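Can any machine take over kitchen pickup yet, trash included?
Posted in Home Automation, 1,439 views

Benoît Lebrun
I cook for a family and the part I'd pay to get rid of is the small stuff between meals. Wrappers, paper bowls, the bag that needs to come out of the bin, the stool that is never where it should be. I already have a robot vacuum, a Clurska, and it does fine on tile as long as the floor is clear. It does nothing about the things that keep the floor from being clear.

I keep seeing arms on wheels that pick up a cup and put it in a sink. Is there anything on sale that would do a kitchen pickup without me standing over it? I'm not asking for cooking. I would like trash in the bin, the bag changed, and things moved off the floor so the vacuum can run. Budget is flexible but I am not going to buy a car's worth of robot.
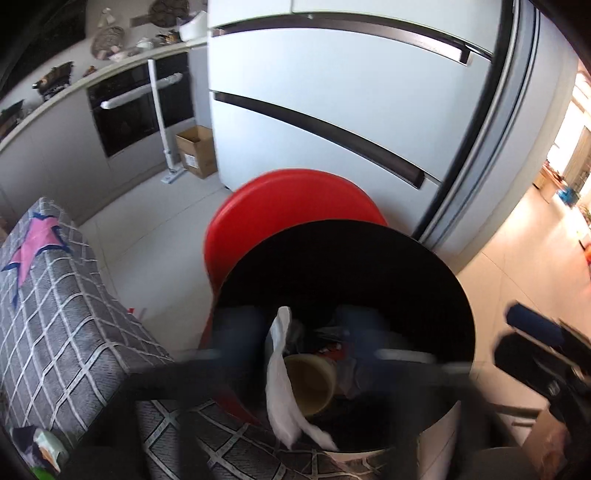

2 min read · 3 replies

The kitchen has pale tile and a big refrigerator with long handles. There is also a gridded mat under the bin, and an ottoman in the same fabric. The vacuum climbs mats about half the time. I can move furniture if that helps.

skollis_owner
Short version is no, not for all of it.

I have had the Skollis floor unit since May. It has a small arm that picks up socks and light things, and the limit is 300 grams. In my house it does well with a paper bowl on bare floor. It does badly with anything soft and shiny. A crumpled wrapper looks different every time and it either misses or pinches the edge and drops it halfway. Plastic bags I would not let it near.

Changing the bag is the hardest thing on your list. In your picture the bag is draped over the rim and hanging down the front. A machine has to find the edge, gather it, lift without tearing, then open a new bag and get it over the rim. I have not seen anything you can buy that does this. A person does it in a few seconds and doesn't think about it.

What you can do now:
Get a bin that seals and cuts its own bag. You still carry it out.
Put the stool on a hook or a shelf at night.
Swap the mat for a thinner one, or mark it as a no-go zone in the app.
Move the cardboard box by the fridge. My vacuum pushes empty boxes around and then reports that it is stuck.

With the floor clear I run mine at 6 in the morning and it finishes before anyone is up.

tileguy
just use the stick vac you already have, its standing right there by the oven. takes less time than charging a robot

Marta_in_shipping
I work in a packing shop and we tried a Lecomte arm on the line last year. It was good at boxes that were all the same size and came in the same way up. Then we gave it the waste table, with film, tape ends and paper, and it needed a person next to it most of the shift. The installer told us mixed trash was outside what they would support. We moved it back to boxes.

A kitchen is closer to our waste table than to our line. The Judevar people will quote you for a home arm on a rail, and I asked once. The price came to 1,921 a month on a lease, and bag changes were not on the task list.

If I were you I'd split the job. Let the floor robot have the tile, and keep the bin for yourself. Check again in a year or so. The picking up has gotten better since we bought ours, and the soft stuff is still where they have trouble.

Benoît Lebrun
Thanks. I'll mark the mat as a no-go zone and look at the self-sealing bins. Does anyone know if those take normal bags or only their own refills?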